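Povisau saga, book 4: skip or read?

yurani_ch
I finished book 3 of the Povisau novels in August and I have a question about the fourth. My edition (Vesturier, used, 200 pages) begins in the middle of the siege. Did I miss a volume?

dustjacket90
No, you did not miss it. The siege starts in the short story "Hokano", which was only in the first hardcover. You can skip it.

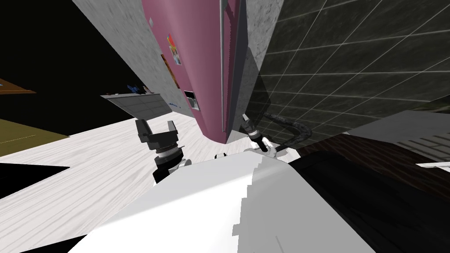
Render with two arms and a pink cabinet

mirelo
I do not agree with skipping. Without "Hokano" you don't know why Captain Dönmez refuses the treaty, and he looks simply stupid for 135 pages.

dustjacket90
He looks stupid with the story also.

mirelo
Then we have read different books. Yurani, the story is roughly 50 pages, and the paperback omnibus has it at the end.

yurani_ch
Thank you both. The omnibus is too expensive for me now, so I will ask at my library.
Yurani Chambi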